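# Chapter 5: Engine Cooling

An engine turns only part of its fuel into motion. Much of the rest becomes heat, and that heat has to go somewhere before it harms the metal parts around it. Some leaves through the exhaust. The cooling system carries away a large share of what remains.

This chapter covers liquid cooling in passenger cars. We start with the coolant itself, then follow it through the pump, the thermostat, the radiator, and the heater core. Section 4 deals with leaks and pressure testing.

Syahrul Wijaya, who ran the service desk at a Zotordale garage, kept a record of 300 cars that came in overheating. In about half of them the radiator was sound. The trouble was a stuck thermostat, a loose cap, or a slipping belt - small parts that cost little to replace. Keep his list in mind as you read. 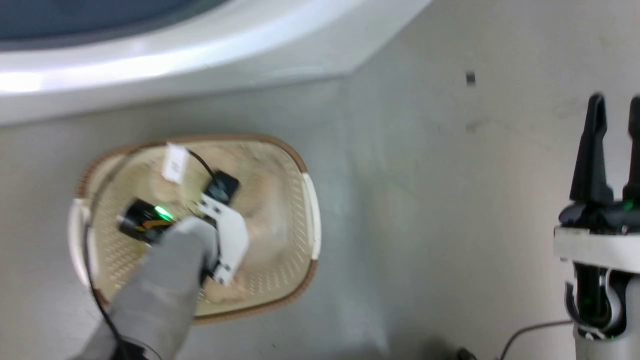

*Figure 5.1. A basket on a smooth grey floor beside a large white appliance.*

Coolant is a mix of water and antifreeze. Water moves heat well but freezes in winter and boils too early in a hard-working engine. Antifreeze widens the range at both ends and slows rust. The system is also sealed, and the pressure inside raises the boiling point further. For this reason, never open the cap on a hot engine.

## Before you begin

You should already know the parts of the engine block and cylinder head from Chapter 2. If terms such as *head gasket* and *water jacket* are new to you, go back and review them now.

## 5.1 The coolant path

Coolant leaves the pump and enters the block first. It flows around the cylinders, rises into the head, and reaches the thermostat housing.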